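Category: Materials & Surfaces / Working Papers
Feb 28, 2019 - By Hanneke Lambrechts and Gijs Kuipers

3.2 Stain uptake on marble and marble-effect tops

Spills of tea, coffee and fruit syrup were left on each sample for nine hours and then wiped with a damp cloth. The samples fell into two groups: cut and polished stone supplied by Koster, and printed marble-effect tops supplied by Tistora. Colour change was read at four points on each sample, before and after wiping, and the mean was taken. A full-size table top with a marble pattern is shown in Figure 2. 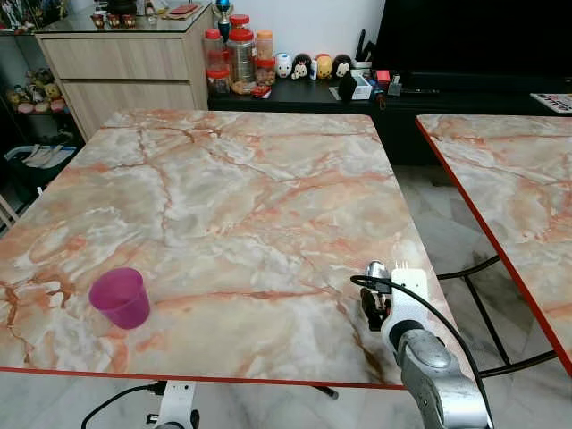 Polished stone took up more colour than the printed tops in every test. The effect was strongest with syrup, where the stain followed the veins and could still be read after a second wipe. Earlier work at Zarkdale (Postma and Meijer) reported the same pattern on unsealed stone - though with a much shorter contact time - and put it down to fine cracks along the vein edges. Our readings agree with that account but do not prove it, as no sections were cut.

Sealing reduced the mean colour change but did not remove it. Two coats gave a clear gain over one; further coats gave no gain that we could measure. 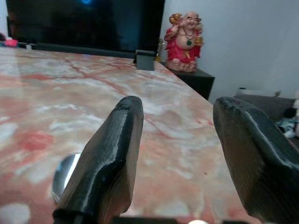

Figure 2. Table top with a polished marble pattern, two views.

Gloss was a poor guide to stain resistance. Samples with near-equal gloss readings differed widely in uptake, and the dullest printed top was among the least stained. Buyers who judge a top by its shine may therefore be misled. The full set of 976 readings is given in Appendix B, with the sealing schedule supplied by Arnout Groen.

4 comments | 9 shares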